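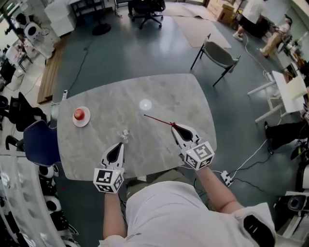
O tempo de reverberação como dado de projeto

Por Greer Laing
Maio
Tempo de leitura: 5 min

Lorna Skinner mede salas pequenas: cantinas, salas de espera, refeitórios de lares, cafés com menos mesas do que o proprietário gostaria. Trabalha em Dudley, no gabinete de acústica Iswood, e a maior parte dos relatórios que assina trata de espaços onde as pessoas se queixam de ter de gritar para serem ouvidas à mesa.

O pedido chega quase sempre formulado como problema de ruído. Skinner prefere separar duas grandezas logo na primeira conversa com o cliente. «O nível sonoro depende de quem está na sala. O tempo de reverberação depende da sala. Se me pedem um sonómetro na parede, respondo que ficam com um número por minuto e sem forma de saber o que fazer com ele.»

A grandeza que lhe interessa é o tempo que o som demora a decair 60 decibéis depois de a fonte se calar. Na prática, o ruído de fundo raramente permite observar uma queda tão grande, e o valor é extrapolado a partir de um troço mais curto da curva. Skinner usa o T20, que aproveita a descida entre menos 5 e menos 25 decibéis. O T30 exige mais dez decibéis de margem, difíceis de obter com um frigorífico ligado do outro lado do balcão. «Peço sempre para desligar a refrigeração. Metade das vezes dizem-me que sim e depois o compressor arranca a meio da segunda posição.»

A base de dados interna da Iswood tinha 3175 curvas de decaimento no fim da última revisão. Ficaram 3109. As restantes foram excluídas por não linearidade, quase todas nas bandas de oitava mais baixas, onde os modos próprios de uma sala pequena tornam discutível a própria ideia de campo difuso. Skinner não publica valores abaixo dos 125 Hz para salas deste tamanho e escreve isso no relatório, com a frequência de Schroeder calculada ao lado.

O colega Godfrey Odera, responsável pelo tratamento dos dados, defendia um critério mais apertado. «Eu teria retirado mais curvas», diz. «Há decaimentos com dupla inclinação que passam no coeficiente de correlação e que se veem à vista desarmada no gráfico.» A discussão durou duas reuniões. Acabou com uma coluna adicional na folha de cálculo, em que cada curva suspeita leva uma marca e a inicial de quem a pôs. 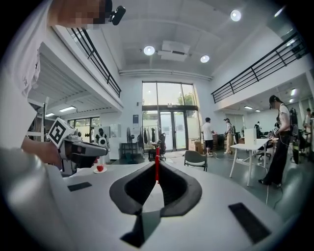

Feita a medição, a etapa seguinte é a do cálculo da absorção em falta. A fórmula de Sabine relaciona o tempo de reverberação com o volume e com a área de absorção equivalente, e pressupõe que essa absorção está distribuída de forma razoável pelas superfícies. Num refeitório com teto absorvente e paredes nuas, o pressuposto falha. O som continua a viajar na horizontal, entre paredes paralelas, e o valor medido fica acima do calculado.

«É o erro mais comum que encontro», afirma Skinner. «Alguém compra um teto, faz a conta de Sabine, obtém seis décimas de segundo e mede nove. O teto está bem instalado. O coeficiente da ficha técnica está certo. Falta tratar uma parede de cada par.» A recomendação habitual do gabinete é colocar parte da área absorvente à altura da cabeça de uma pessoa sentada, mesmo que isso obrigue a mexer nos quadros.

Para esse fim a Iswood tem especificado o Gastanden, um painel de lã mineral revestido a tecido. O pormenor a que Skinner dá mais atenção é a caixa de ar. Encostado à parede, um painel fino perde eficácia nas médias frequências baixas. Afastado alguns centímetros, recupera parte dela. O projetista deve indicar a montagem no caderno de encargos, com a profundidade total do sistema, e o instalador deve devolver uma fotografia de cada suporte antes de o painel ser fechado.

Ruairi Buchanan, que instala os painéis, tem uma objeção de ordem prática. «O desenho mostra a parede lisa. Depois há um radiador, duas tomadas e um extintor que não pode sair dali.» Numa obra recente, a área prevista na parede nascente passou para a poente, e o cálculo foi refeito nessa mesma tarde. A diferença no resultado ficou dentro da incerteza de medição.

Quanto ao software, o gabinete utiliza o Moser para a modelação por raios e uma folha de cálculo própria para tudo o que seja mais simples. Skinner considera que o modelo só se justifica quando a geometria é irregular ou quando há duas salas ligadas por um vão aberto. Nesse caso, a energia acumulada na sala mais reverberante regressa à outra com atraso e produz precisamente as curvas de dupla inclinação de que Odera se queixa. «Um modelo não calibrado dá imagens muito convincentes. Eu exijo pelo menos uma medição na sala vazia antes de aceitar qualquer previsão.»

Sobre a mobília, é menos categórica. Cadeiras estofadas contam, tampos de mesa pouco alteram a absorção, embora ajudem na difusão, e as pessoas são o melhor absorvente disponível, com o inconveniente de falarem. Os relatórios da Iswood apresentam por isso dois valores, sala mobilada sem ocupação e sala mobilada com ocupação estimada. O segundo é sempre calculado. Jenő Kelemen, que revê os textos antes do envio, insiste em que a palavra «estimada» apareça também no quadro-resumo da primeira página.

Perguntei a Skinner que orçamento mínimo aconselha a um café pequeno. Respondeu com um caso: 900 libras de material, montado pelo próprio dono em duas paredes adjacentes, e uma descida de três décimas de segundo na banda dos 500 Hz. Na dos 125 Hz não se registou alteração mensurável. O cliente queria saber se podia pintar os painéis. Skinner desaconselhou a tinta, que fecha os poros do revestimento, e enviou-lhe o catálogo de tecidos.

Artigos relacionados
Ruído de impacto em pavimentos de madeira: o que muda com a manta
Como ler uma ficha de absorção sonora
Portas interiores e a folga inferior
Ventilação mecânica em salas de espera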